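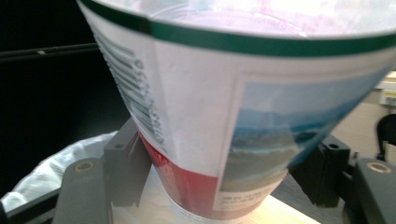 Paper cup with the barcode printed right on the side, green band up top, red one at the bottom.

Trerdale Home Forums > Kitchen & Pantry > Paper cups: is anybody still buying these on purpose?

halfcaf_hank
Posted 03/10/2018

Starting a thread because my household has split into two governments over this and I need outside recognition for mine.

Background: we have family over every August, and by the second afternoon every glass we own is sitting on a windowsill with an inch of something in it. Last year I put my foot down and bought paper cups. My wife says this is what people do when they have given up. I say yes, that's the point, giving up was delicious.

Now she wants to buy a second set of real glasses, cheap ones, and store them in the garage for the other 51 weeks. I want to buy a sleeve of paper cups and store nothing. Who's right? Keep in mind that I started the thread.

Second question, less important to her, more important to me: which ones don't go soft? The ones we had last year were fine for water and turned into wet envelopes about halfway through an iced tea.

dishpan_dora
Your wife is right. Next.

OK, longer version. Thrift store, tumblers, a box of them for less than you'd pay for lunch. They don't match, so people remember which one is theirs, which is your actual problem. You don't have a cup shortage, you have a cup amnesia situation. Paper makes it worse because they're all identical and everyone just takes a new one.

halfcaf_hank
I resent how good that is.

Tillerman
Write names on the paper ones. A marker costs a dollar.

dishpan_dora
Has anybody in the history of family gatherings kept using the marker past the first hour?

Tillerman
My family did. We are not fun people, but we are hydrated and accounted for.

Rosalía Sepúlveda
I ran the drinks table for our choir's summer concerts for longer than I care to say, so let me help with the soft cup question, which everyone has skipped in order to argue about marriage.

Hot cups and cold cups are different animals. A lot of hot cups are coated on the inside only. Put ice in one and the outside sweats, the bare paper drinks the sweat, and you get your wet envelope. Cold cups are usually coated on both sides. Read the sleeve. If it says "hot" and shows a cheerful coffee bean, do not put iced tea in it and then come crying to the internet.

Also check the side seam. You want the overlap flat and tight all the way up through the rim. If you can get a fingernail under it, put the sleeve back on the shelf. Every leaker I ever had started at the seam or at the bottom crimp, and it always waited until someone in a white blouse was holding it.

halfcaf_hank
Rosalía, thank you. There was a coffee bean. It was very cheerful.

gus_in_the_garage
I'll be the one to say it. Paper cups aren't "paper" when it comes to the trash. That coating is plastic, and my town won't take them in the recycling. Spent years rinsing them out and putting them in the blue bin like a good boy, and then a flyer came in the mail with a picture of a cup and a big X through it.

Tillerman
Same here. They can go in the compost if they're the compostable kind, except our compost place won't take the compostable kind.

gus_in_the_garage
Naturally.

Begoña Carrasco
It depends heavily on where you live, so please call your hauler before you take anybody's word for it, mine included. In Olmedo they do take them, empty and stacked. My sister is two towns over and they do not. Same truck, as far as either of us can tell.

On the main question I side with Hank, with conditions. If you have little kids running around on a patio, glass is a bad idea no matter how cheap it was. I swept up one broken tumbler two summers ago and I was still finding it at Thanksgiving, mostly with my feet.

dishpan_dora
So plastic tumblers. Washable. Stackable. Bounce.

Begoña Carrasco
They taste like the last thing that was in them. I have a set that has been grape since the kids were in grade school.

dishpan_dora
Baking soda, warm water, leave it overnight.

Begoña Carrasco
Then it tastes like grape and baking soda. I've tried it.

costperunit
Numbers, because it's getting emotional in here. I bought a case of 2,000 cold cups from Kendutano when our swim club was still buying by the case. Opened it thinking it would last two seasons. It lasted one and a bit, and at the end there were 177 left, which have been in my basement ever since, and which my kids now use for paint water, seeds, screws, and one time soup.

My advice is that the case price is a trap. You save a couple of cents a cup and then you use three times as many because they're just there. When we went back to small sleeves, people suddenly discovered they could refill.

halfcaf_hank
Where do you even put 2,000 cups?

costperunit
Everywhere. They're mostly air. It was like storing a cloud with corners.

Tillerman
Did the soup hold?

costperunit
For one bowl's worth of optimism.

Rosalía Sepúlveda
Cold cups are not for soup. The wax ones in particular. Please, everyone, the sleeve has words on it.

pantrymoth
Am I the only one who likes the Caltberg ones with the ridges? They feel like a real cup. More money, but you can squeeze them without the top folding in and sending lemonade up your sleeve.

gus_in_the_garage
Bought those once. Good cup. Too tall for my fridge dispenser, so every fill was done at an angle, like pouring a beer for somebody I was trying to impress.

pantrymoth
You can get the short ones.

gus_in_the_garage
I can also get a glass out of the cabinet. I'm a bachelor, I own two.

dishpan_dora
Gus is living the dream and I'd like the thread to acknowledge it.

Begoña Carrasco
Hank, a compromise, if it helps. We do paper for the kids and the yard, real glasses for adults who are sitting down. Adults who stand up forfeit the glass. There's a tray by the back door where it goes. It sounds strict but people took to it, and I went from three dishwasher loads a day to one.

Tillerman
What if an adult stands up to get a refill?

Begoña Carrasco
They may carry the glass directly to the pitcher and back.

Tillerman
I would thrive in your home.

halfcaf_hank
Update. I read the thread out loud at dinner, doing voices. My wife has adopted Dora as a personal hero and is going to the thrift store for tumblers. She has also agreed to one sleeve of cold cups, both sides coated, for the patio, as long as they live in the garage next to the tumblers and not on her counter. She was not moved by the cloud with corners.

I am calling it a draw. She's calling it Saturday's errand and has given me a list.

dishpan_dora
Tell her to check the rims for chips before she pays. And nothing with a gas station logo, the print comes off in the wash.

gus_in_the_garage
Both of mine have gas station logos.

dishpan_dora
How are they holding up?

gus_in_the_garage
One of them says "AS".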